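Wundent Home Textile Words

A plain-text glossary of the words people use for fabric, cushions and upholstery at home, with short definitions and example sentences. I started it because I kept mixing up "piping" and "welting," and it grew from there. It's been a really fun thing to build!

What's in it

The list has 300 entries in 3 files: weaves.txt, furniture.txt and care.txt. Each line holds a term, a definition, an example sentence and a source code, with tabs in between. Of the 300 entries, 116 also have a regional spelling or a nickname (throw pillow / scatter cushion is the one everybody asks about).
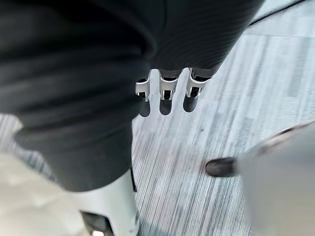

Dark gray fabric with a fine ribbed texture. See "rib" and "cord" in weaves.txt.

Where the words come from

Most came out of the Pevier sewing guides and the Melnyk upholstery notes, both typed up by hand. Source codes are PV and MK. Anything marked WU came from the Wutusora mailing list, where people are wonderfully picky about tufting. If two sources disagreed I kept both definitions and put a slash between them.

Tufting got its own section in furniture.txt after a long thread on the list. Button tufting, blind tufting and channel tufting are separate entries now, and biscuit tufting finally has a definition I'm happy with.
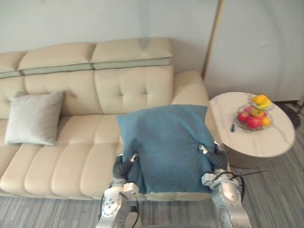

The same thread got me to split "bolster" from "lumbar pillow," so if you used the September version, check any scripts that look for the old combined entry. Its ID is retired and won't be used again.

Known gaps

Leather terms are thin. Curtains are barely there (10 entries, and four of them are kinds of pleats). Care words lean toward US labels.

Using it

Files are UTF-8 with no header row. Sort order is alphabetical by term, ignoring hyphens. Free to use and change, please keep the source codes in.

Fixes and new words are very welcome, especially old trade words your grandparents used. One term per request makes them easier for me to check. I go through them on Tuesday evenings.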